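Narnwood workshop opens its doors to show how robots are taught to handle parts
November 20, 2022

Visitors to the Narnwood site in Sindorton were given a close look at robot handling work on Saturday, when the automation firm Paltine held its first open day since moving into the building.

The firm took over the former print works in January and has fitted it out with benches, a small machine shop and a training area. The ground floor and the training area were both open to the public between 10am and 4pm. Entry was free, and 400 tickets had been made available through the town library and the firm's website. All of them were taken before the day.

Most of the interest was in Fan, the name Paltine has given to its project on picking up and placing thin objects. Rods, tubes and pens are awkward for many grippers, as they tend to roll between the fingers or tip over when they are let go. The project team has been gathering examples of the job being done by people, using grippers that are held and worked by hand. The recordings are then used to train a robot arm to do the same thing.

Nattawut Kaewsai, who leads the project, gave four short talks during the day. He told visitors that the team had set itself a target of 1000 usable recordings for slender parts by the end of the year, and that the figure stood at 883.

"A rod looks like the simplest thing you could ask a machine to hold," he said. "You close the fingers and that should be the end of it. Then you try to stand it up straight and put it down in the right place, and you find out how much your own hand was doing for you."

The demonstrations were held at white tables at the far end of the hall. Staff showed how the hand-held tools were used to grip a part, hold it upright and set it down again, and then passed the tools over to members of the public. Children under 12 could take part with an adult.
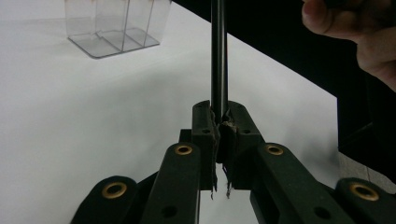

A black rod held upright between the fingers of a hand-held gripper at the Paltine open day in Sindorton.

Several visitors asked about wear. Mr Kaewsai said the pads on the inside of the fingers took most of the punishment and were treated as a part to be used up and replaced. The fingers themselves are fixed with screws and can be changed at the bench. He said the team was trying out different pad materials -- some grip better when new but do not last -- and had not yet settled on one.

There were also questions about jobs. Mr Kaewsai said the work was aimed at small firms which pack mixed goods in short runs, where a conventional machine would cost too much to set up each time the order changed. Paltine is in talks with two packing businesses in the area but he declined to name them.

Upstairs, a second display covered the less visible side of the project. Screens showed recordings being checked one at a time by staff, who mark where a grip begins and ends and throw out any in which the part cannot be seen clearly. Across all kinds of object, not only thin ones, the team has now checked 2484 recordings. Visitors could sit down and try marking a few for themselves, and a short queue formed at this desk for much of the afternoon.

One of those trying it was a retired toolmaker from Sindorton, who said he had come mainly to see what had become of the old print works. He had apprenticed two streets away and remembered the building when the presses were running. He said the gripper was lighter in the hand than he had expected, though it took him three attempts to stand a rod up to his liking.

The machine shop was open for guided tours only, in groups of eight. These ran every half hour and took in the lathe, the printers used to make trial parts and the store room. The last tour of the day was cancelled to allow the hall to be cleared on time.

Parking was limited on the day, and some visitors were sent to the overflow site on Mill Lane. Paltine said it would look at running a shuttle from the station if the event was held again.

A second open day is planned for the spring, with a date to be announced. Schools and colleges wishing to arrange a weekday visit before then can contact the Narnwood reception desk. Group visits are limited to 20 people and last 90 minutes, and closed shoes must be worn in the machine shop.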